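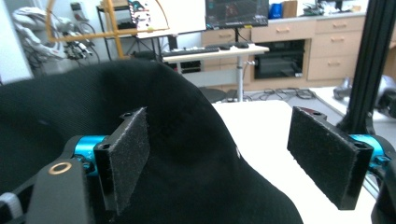 Figure 1. Black fabric item on the white tabletop, with drawers and cabinets along the back wall.

4th February
Ivone Sampaio

Project report: Folding and storing dark textiles

The project compared three ways of folding dark fabric for storage in shallow drawers. Dark items were chosen at the request of Woltis, as lint and loose threads show up readily on them. Each item was laid on a white surface before folding -- a pale background makes the outline of the cloth easier to follow.

A total of 111 folds were recorded during February. The Ginari method, in which the long sides are brought to the middle first, gave the flattest result. Rolling took up less width, but rolled items opened again when the drawer was pulled quickly. Heavier cloth remained difficult under all methods and is to be treated separately in the second report.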